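Workshop tips: house rules for folding cloth with hand-held grippers

Updated 15 Jan 2018

We wrote these up after the Tesholm bench went into regular use and people kept asking the same things. They cover cloth work only. Rules for rigid parts are on a separate page.

Set up the bench first

Put a flat, pale board over the tabletop. Wipe it down before the first fold and again at the break. Crumbs and lint end up in the folds, and a thread caught in a gripper finger can spoil a whole run.

Use one garment at a time. Everything else goes in the bin under the Ramimport shelf, including the piece you plan to fold next.

Walk the cable on each gripper from one end to the other. It should reach the far corners of the board without pulling and should not cross in front of your hands. If it does, stop and reroute it. Do not flick it out of the way with your elbow in the middle of a fold.

Wear plain dark sleeves, pulled down. Watches and bracelets stay in the locker.

Folding

Start with both grippers open. Bring one to the edge of the cloth, pinch, and keep the other well clear until you need it. Press straight down before you close the fingers - sliding in from the side pushes the cloth up into a ridge.

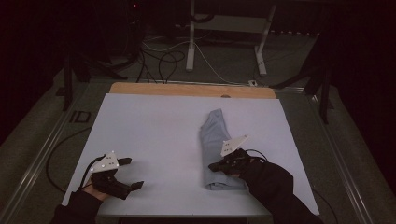 Mervin Cloutier wrote in to disagree with the one-gripper start. On thin cotton he likes to pin the near edge with one hand before he pinches with the other, or the whole piece walks across the board. He also thinks the rule should say what to do with knits, which stretch as soon as you lift them.

Fair enough on thin cotton. Pinning is allowed there, as long as you do it the same way every time and write it in the log. For knits, fold in shorter lifts and set the edge down before you let go. We will add a proper section in April.

Speed matters less than people think. Take up to 17 seconds for a fold if you need them. A fold that is rushed and then patched up has to be marked as a redo, and redos are a pain to sort later.

Never use your bare fingers to fix a crease. If the grippers can't do it, shake the piece out and start over.

The hand that isn't working should wait low and off the cloth, fingers open. Don't rest it on the board. It drags the cover sideways and you won't notice until the edges stop lining up.

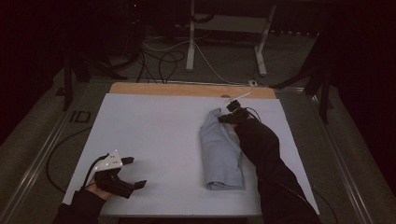 Change hands only after the cloth is lying flat. Passing it from one gripper to the other in the air is a separate exercise with its own sheet.

Breaks and care

Stop every 60 minutes, even if you feel fine. Your wrists will tell you too late.

Check the finger pads at each break and replace them in pairs. Ours get changed at 4000 closes whether they look worn or not. We buy Wurnix pads, but any soft pad that doesn't leave marks will do.

Hang grippers up by the body when you finish, never by the cable. Coil the cable loosely and note any kinks in the log with your initials.

Questions about the log go to Nimal Mondal. Blank sheets are in the top drawer.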